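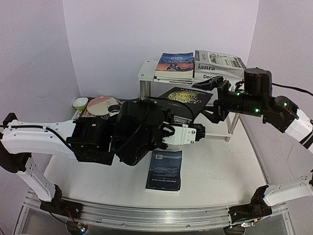
By the Access Editor, Redamitz Community News

Your questions on the Ibarra door-to-door bus

Who can use it?
Anyone in Ibarra who finds regular buses hard to use, disabled residents first of all. You don't need a doctor's letter!

What does a ride cost?
Two dollars each way, and a personal aide rides free.

How far ahead do I book?
By noon the day before. The phone line has 12 people on it now – a huge improvement on last winter.

Is the county cutting it?
No! The council voted to fund all 17 routes through July, and we're thrilled. Funding after that goes to a fresh vote, so please do write in.

Can I bring my power chair?
Yes, every bus has a lift. Tell the booking line the chair's width when you call.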